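Clostgate Veterinary Clinic Newsletter
November
By the Clostgate nursing team
Shares 14 | Comments 3

Dental disease in cats: what we look for and what you can do at home

Most of the cats we see for a yearly check-up have something going on in their mouths. Often the owner has had no idea. Cats keep eating with sore teeth, and a cat that turns up at the bowl every morning doesn't look like a cat in pain. By the time one stops eating, the problem has usually been there for months.

Plaque is the start of it. It's a soft film of bacteria that forms on the teeth every day. If it stays there it hardens into tartar, the yellow or brown crust you may have noticed on the back teeth. Tartar at the gum line irritates the gum, which becomes red and swollen. At this stage, called gingivitis, the damage can generally be reversed with a proper clean. Once the tissue and bone under the gum are affected, it can't.

Cats also get a condition called tooth resorption, where the tooth is gradually broken down by the animal's own cells. It is common in middle-aged and older cats. From the outside you might see a small pink spot near the gum, or you might see nothing at all. These teeth hurt, and brushing won't prevent or fix them. Depending on the type, the vet will remove the tooth or, in some cases, just the crown.

Signs to watch for at home:

Bad breath that is more than a bit fishy
Drooling, or saliva with blood in it
Dropping food or chewing on one side
Preferring soft food when biscuits used to be fine
Pawing at the mouth
A coat that looks scruffy - grooming is uncomfortable with a sore mouth
Hiding, or being grumpy when touched around the head

If your cat has stopped eating altogether, please ring us the same day. Cats that go without food can develop serious liver trouble, particularly if they are overweight. 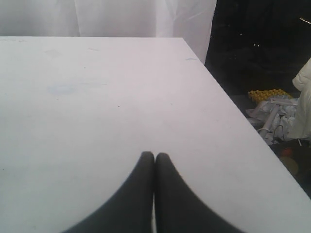
Issue 35 - Page 2

A dental check during a normal consult takes a few minutes. We lift the lips, look at the gums and the outside of the teeth, and feel under the jaw for swollen glands. That tells us whether more needs to be done, but it doesn't tell us everything. Much of each tooth sits below the gum, and to assess that part we need X-rays and a probe, both of which mean a general anaesthetic.

Owners often ask whether we can scale the teeth with the cat awake. We don't offer this. It isn't possible to clean under the gum in a conscious cat, and a tooth that has been scraped white on the outside can still be diseased at the root. It is also stressful for the animal.

Before any anaesthetic we recommend a blood test to check the kidneys and liver. Older cats may need fluids through a drip as well. Your cat will be admitted in the morning and in most cases goes home the same afternoon with pain relief. If teeth have been removed, you'll be asked to feed soft food while the gums heal and to come back for a check. Cats cope very well with missing teeth, and plenty of them go back to biscuits.

A scale and polish at Clostgate is $345 this month, including the anaesthetic and a full set of dental X-rays. Blood tests and extractions are extra. We can't give a firm price for extractions until we have seen the X-rays, but we will give you a range beforehand and phone you during the procedure if anything changes. Please make sure we can reach you that day.

At home, brushing is still the best thing you can do. Use a small soft brush and a toothpaste made for cats. Human toothpaste is not safe for them. Start by letting the cat lick the paste from your finger, then rub it along the outside of the teeth, and bring in the brush once that is going smoothly. This might take a few weeks. Daily is ideal, every second day is still useful. If the gums are already red or sore, have them looked at before you start.

If your cat won't have a bar of it, dental diets are the next choice. The biscuits are larger and made so that the tooth sinks in before they break. Ask at the desk before changing foods if your cat is on a prescription diet. Please don't give raw or cooked bones as a substitute for cleaning. We see broken teeth from them, and now and then a piece stuck across the roof of the mouth.

Free nurse dental checks run through November at the Clostgate and Tunero clinics. Appointments are 14 minutes and can be booked by phone or at the front desk. Bring your cat in a secure carrier, with a towel over it if the waiting room makes them nervous.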